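Guides > Arms and Grippers > Section 4: Comparing jaws on the bench

4.2 Setting up the block test

I run this test every time I swap jaws on the Wevberg arm, and I've gotten pretty fond of it! Budget 300 cycles per set of jaws. (Luzius Egger did 2,000 once, and good for him.)

1. Power the arm off before you touch the jaws. I mean it, the wrist servo pinches.
2. Set colored cubes out in touching pairs, each pair turned at its own angle. Leave bare table between the colors so the jaws have somewhere to land.
3. Route the cable along the side of the arm and move every joint by hand, slowly, checking that nothing snags.

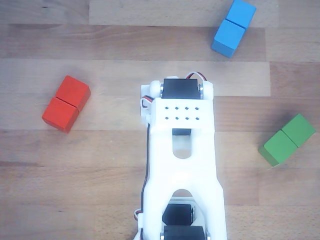

Red, blue and green pairs set out around the arm.

CAUTION: Don't tug on the wire loops near the wrist to make them neater. They need that slack when the joint bends.

4. Power up, open the jaws all the way and bring them down between two color groups. If a tip leans on a cube on the way down, go back and redo your zero position.
5. Now try a stack, one cube up on top of two. Long tapered jaws like to nudge the neighbors, so go in slowly the first few times 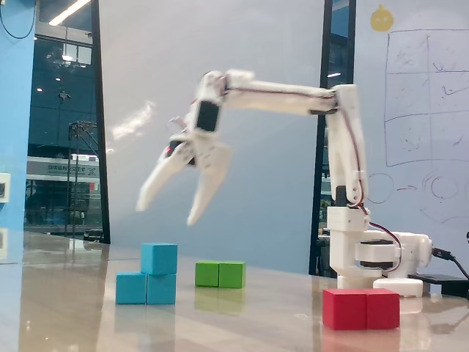
and write down every nudge, even the tiny ones. I count a nudge as half a miss. Orla Rafferty counts it as a whole one, so check whose log sheet you're using before you compare scores!

NOTE: Glossy tabletops throw colored reflections. If your color tracking wanders, drop the exposure first and leave the thresholds alone.

6. Save the log under the name of the jaws and go on to 4.3.

Questions? Write to Lerato Masilela at the Wevberg help desk | © Wevberg | Back to top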